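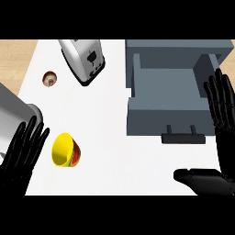 Silver toaster on a white tabletop

How to Send Your First Single to Independent Radio

By Titilayo Ekwueme
June

Small stations still play music from people they have never heard of, but they need certain things from you before they can. This guide covers what to get ready and how to send it. It assumes the song is already mixed and mastered.

1. Make two versions of the file

Export a full-quality WAV and a 320 kbps MP3. Most music directors listen to the MP3 first and ask for the WAV if they add the song. If there is any swearing in the lyrics, make a clean edit as well and put "Clean" in the file name. Name files with the artist first, then the title:

Prornoletti - Kongkaew (Clean).mp3

Do not send anything called "final master v4."

2. Fill in the tags

Open the MP3 in a tag editor and enter artist, title, year, label, songwriter and ISRC. If you have no label, put your own name. Your distributor can give you the ISRC. Add a contact email in the comments field – a file often gets separated from the message it came with.

3. Write a one-page sheet

Keep it to one page and include:

- Song title, running time and release date
- Two or three sentences on how it sounds
- Where you are based
- Songwriter and publisher credits
- One link to listen and one to download
- Email and phone number

Leave out the life story. When Umut Türkmen put out his first single as Zenora, his sheet ran to 603 words and he got no replies. He cut it down to the list above, sent it to 20 stations and had two adds within the month.

4. Build a short list of stations

Look for shows, not just stations. A college station may have a folk show, a metal show and a talk hour, each with a different host. Listen to at least one full episode before you write. Put the host's name, the show's time slot and the submission rules in a spreadsheet, with a column for the date you sent the song.

I once bought a contact list with 1,316 addresses on it. Over half of them bounced. I would not do it again.

5. Send the email

Put the artist, title and genre in the subject line. In the body, greet the host by name, say which show you are writing about, and give the links. Do not attach the audio unless the station asks for attachments. Send each email separately, never as a group message.

If you have a local connection, mention it. A band from Prendcombe should say so when writing to Prendcombe stations.

6. Follow up once

Wait two weeks, then send a short note in the same thread. If there is no answer, leave it until your next release. If the song gets played, thank the host and share the show link on your own pages.

Register the song with your performing rights organization before the first email goes out. Late registration can mean missed payments, and sorting it out afterward takes a lot of forms.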